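Why does a kettle sing before it boils?

I love a noisy kettle. Mine starts grumbling long before there's any steam, and when I was little I was sure something lived in it. So let's find out what all that racket is!

First, a bit about water. Water is made of molecules, which are so tiny that you could never see one, even with a school microscope. They're always jiggling. When you warm water up, they jiggle faster. When it's hot enough, some of them break away from their neighbors completely and fly off as a gas. That gas is called steam, or water vapor if you want to sound fancy.

Now, the heat in a kettle comes from the bottom. So the water down there gets hot first, while the water at the top is still pretty cool. Little bubbles of steam pop up on the hot metal and start to rise – and then they hit the cooler water. Uh-oh! The steam cools down, turns back into water, and the bubble collapses. Each collapse makes a tiny click. One click is too quiet to notice, but put thousands of them together and you get that rumbly, hissy song.

Keep listening and you'll hear it change. The noise gets louder and louder, and then, just before the kettle boils, it goes softer. Weird, right? By then all the water is hot, so the bubbles don't collapse anymore. They float right up to the top and burst there, with a gentler, blubby sort of sound.

Steam takes up a LOT more room than water does. One cup of water would turn into more than 1,000 cups of steam (roughly 1,600, if you boil it at the seaside). That's why a whistling kettle can whistle. All that steam has to squeeze out through a little hole, and it makes the air wobble as it goes.

Oh, and the white cloud you see puffing out? Real steam is invisible! The cloud is made of teeny drops of water that form when the steam meets cooler air. Ask a grown-up to boil the kettle, stand well back, and look for the clear gap between the spout and the cloud. The gap is the steam. Never put your hand in it – steam burns badly.
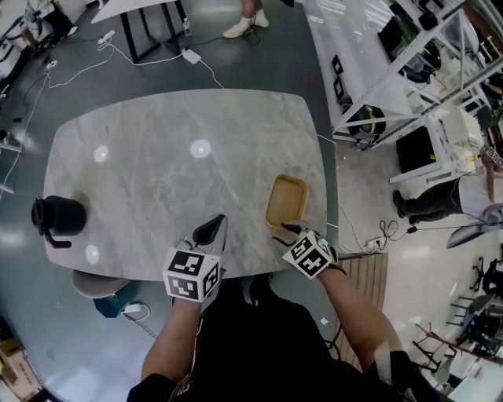 Kirsty Tautahi wrote in to ask whether the kettle would sing if you boiled the same water twice. It would, Kirsty, though perhaps not quite the same tune. Fresh tap water has some air mixed into it, and the air comes out as little bubbles when the water warms up. Boiling drives most of it away, so the second time there's less air to join in.

If you want to try it, get your grown-up to do the boiling and you do the listening. Shut your eyes and put your hand up when you think the sound has gone soft. My best guess so far was 5 seconds early, and I've been practicing since July.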